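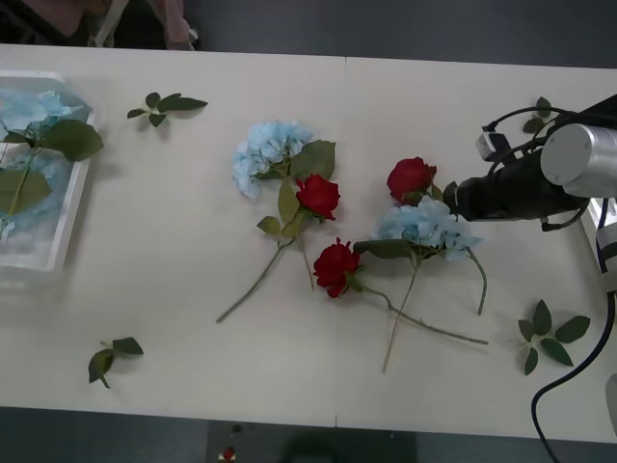
I have a confession that will get me thrown out of my mother's good graces: I like fake flowers. I like them a lot, and I'm a bit tired of hiding them in the spare room when people come over.

I grew up in Majimbun, where the summers are savage and the water restrictions last longer than most marriages. Mum kept roses anyway. She'd be out there at 5 in the morning with a bucket of shower water, muttering at them, and by Christmas they looked like burnt toast. Anything silk or plastic was, in her words, what you put in a dentist's waiting room. So I absorbed all that, the way you do, and spent my twenties buying proper bunches from the servo and watching them go brown in a jug.

Then I moved to a flat in Stetside with one south-facing window and a cat who eats anything green and throws it up on the rug. Lilies were out (please don't ever have lilies with a cat). A friend at work, Ningsih Mandagi, gave me a fake hydrangea as a housewarming present and I was privately appalled. I stuck it on top of the fridge. Seventeen months later it was still up there looking terrific, and I'd stopped being appalled and started wondering if it needed some mates!

The snobbery puzzles me more the longer I think about it. We're happy with paintings of flowers. Flowers on curtains, flowers on teacups, a whole doona cover of the things, all fine. Make one in the round and put it in a vase and suddenly you've told a lie. Who am I lying to? The cat's not fooled. My visitors have a sniff, work it out and go back to their cuppa.

I'll grant the other side a fair bit. They're mostly plastic, they get dusty, and the cheap ones have a shine on the leaves that sets my teeth on edge. If you're buying new ones every season to match the cushions then I reckon you've missed the point, and the tip doesn't need them. I've bought two bunches new in my life and the rest came from op shops, usually a bit squashed. A go with the hairdryer on low and they fluff up nicely.

And I still buy real ones! Sweet peas in spring, always, up on the high shelf with the door shut, because you can't fake that smell and I wouldn't want anyone to try. But for the other 45 weeks of the year I want some colour on the bookcase, and I'm not apologising to the roses for it. Mum's visiting in December. The hydrangea is staying on the fridge.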